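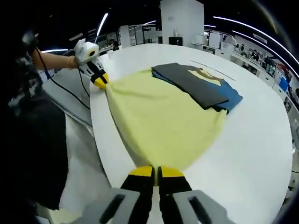 Figure 8.1 A pale yellow garment held at two corners over a white table.

Chapter 8
Fasting and the Shared Table

If you have ever sat down to supper with people who have eaten nothing since before sunrise, you will know how quiet the first few minutes can be, and how loud the room gets after that! Most of the world's religions ask their followers to go without food at one time or another, and in this chapter we will spend a good while on how a fast begins, how it is kept and (my own favorite part, I admit) how it ends.

We will start in the river town of Vemside, where Suryani Chong spent two years visiting congregations and writing down what they told her. Her notes cover 425 households, some Muslim, some Orthodox Christian, some Jewish and a few Baha'i, and they are wonderfully full of small things: who wakes the children, which aunt brings the soup, what a person does on a long afternoon at work when the coffee pot is on. One family she met, newly moved from Vasiliu, kept the Nativity fast through December for the first time without a grandmother to tell them the rules, and they telephoned her nearly every evening.

From there we turn to the written sources, and to Arwel Lewis's study of parish records, which go back to 1912 and take some patience to read. Keep a finger in the glossary at the back as you go, particularly for the names of meals.

Before you begin, write down one meal your own family eats only on certain days. You will need it for Section 8.2.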